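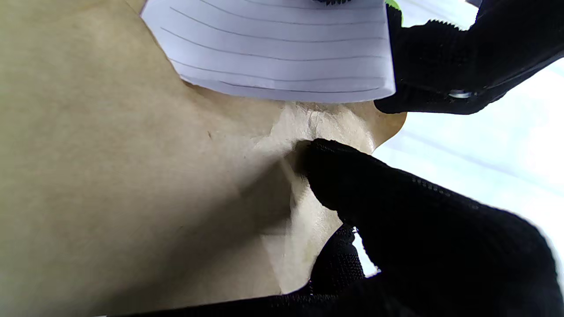 Unit 7. Chores as Test Cases: Paper, Bags and Soft Things

Course handout, Automation and Daily Work
Prepared by Farzana Talpur, with corrections from Wayne Rowbotham

7.1 Where we are after Unit 6

In the last unit we spoke about the pick-and-place cell at the Partington plant. It moves rigid boxes, all of one size, from a belt to a pallet. For this kind of work the question "can a machine do it?" was answered long ago. In this unit we go to the kitchen table and the packing bench, and there the answer is much less clear.

The task in the picture is a small one: a kraft-paper bag, a sheet of lined paper at its opening, and a two-finger gripper covered in black fabric. A child of four can put a sheet in a bag. Please keep this in mind when you read the numbers in 7.3.

7.2 Why paper is difficult

A box has one shape. A paper bag has a new shape every time it is touched. Look at the creases near the fingertip, and at the rim, which is bent and wrinkled. A program that stores one model of "the bag" will not have these folds in it.

The sheet also bends. See how the ruled lines are curved. When the sheet is pushed from one end, it can slide in, or it can buckle and stop. A person feels this through the skin and changes the push before thinking about it. Most grippers of this price have no such feeling and must guess from the camera.

The third difficulty is the view. The wrist camera is near the work, but the fingers cover a large part of what it should see. Students often propose a second camera above the table. This helps, but then the two views must agree, and we come back to the calibration problem of Unit 4.

7.3 The Clistalitz trials

Awuor Kariuki's group at Clistalitz trained a bagging policy with 425 demonstrations by human operators. They then ran it 20 times with bags from the same pack, and 175 times with bags of other sizes. In the first set it did well. In the second set the most common failure was that a finger pushed the rim inward and closed the opening. Full results are in the reader.

The group at Cukusville now collects 4000 demonstrations. My own opinion is that more data will help with the rim, and less with the feeling of the push. Wayne does not agree with me, and he will explain his side in the October session.

7.4 For the seminar

Choose one chore from your home or your workplace which includes paper, cloth or thin plastic. Write one page on where a machine would fail first. Do not write about folding towels, we have read many of these.

Reading: Shabnam Gilani's notes on the Flemus packing line, sections 2 and 5.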